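Print this page
E-mail this page

How to log your trips in a shared electric van

Before you take one of the Brirdale pool vans out for the first time, set up a trip log. It takes a few minutes and it is how your department gets charged for the right miles.

1. Ask Serena Gatti in the transport office for a driver number. Use the same number for every van.

2. Open the Ledura app and choose "New log." Type in the driver number and the last four characters of the license plate.

3. Enter the odometer reading before you unplug. The reading is on the second screen behind the steering wheel - press the right arrow once to get there.

4. Unplug the cable at the van end first, then hang it back on the post.

5. Enter the battery level as a percentage. If it is below 75, check the length of your route. A full charge gives some 300 miles in summer, less with a heavy load or a lot of highway driving.

6. At the end of the trip, enter the odometer reading again and plug in. Wait for the green light on the post before you close the log.

If you charge away from the depot, keep the receipt and add the cost under "Other charging." Trips longer than 33 miles also need a destination.

Logs can be corrected until the end of the month. After that, send the change to Serena by e-mail with the van's plate and the date of the trip.

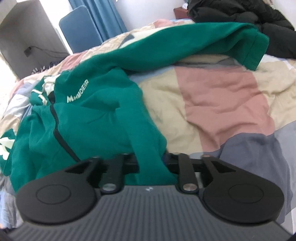
Drivers who share a van on one trip should keep a single log, under the number of whoever drove first.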